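**Asunto:** Re: [lista-papeles] Restos de rollo y papel damasco
**De:** Barbara Lis

Hola a todos:

Perdonad el retraso, que llevo una semana de locos y el correo se me acumula. Contesto a Troels:

> El lunes, Troels Lund escribió:
>
> Me han sobrado rollos del damasco gris y no sé si meterme a forrar
> algo pequeño con ellos. ¿Alguien lo ha visto puesto en un espacio
> cerrado, con fondo y dos laterales? Me da miedo que las bandas
> agobien. Y otra cosa: ¿qué suelo le pondríais?
>
> Troels

¡Anímate, Troels! Yo tenía el mismo miedo con las bandas (de hecho estuve a punto de irme a un liso de Saxena, menos mal que Tineke me quitó la idea), pero sobre fondo blanco el gris oscuro queda muy bien, y en horizontal te da la vuelta entera por las tres paredes. Para el suelo, yo iría a un beige marmolado, que calienta un poco tanto gris y no compite con el dibujo. Mira:
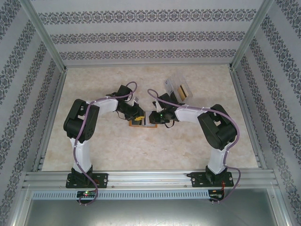 *Damasco gris oscuro sobre blanco, en el fondo y los dos laterales, con suelo beige marmolado.*

Fíjate también en los perfiles de aluminio de las esquinas traseras, que a mí me encantan con este papel. Yo los dejaría a la vista.

Para cortar, empieza por la pared del fondo y marca a lápiz la altura de una banda antes de encolar nada. Yo presenté los laterales en seco y corregí 7 milímetros que en la esquina se notaban una barbaridad. Y deja secar la cola toda la noche, por favor, ¡que te conozco!

Si al final te sobra algo, me quedo un trozo de 146 centímetros para el fondo de una estantería. Bartosz también andaba buscando, pregúntale.

Un abrazo,
Barbara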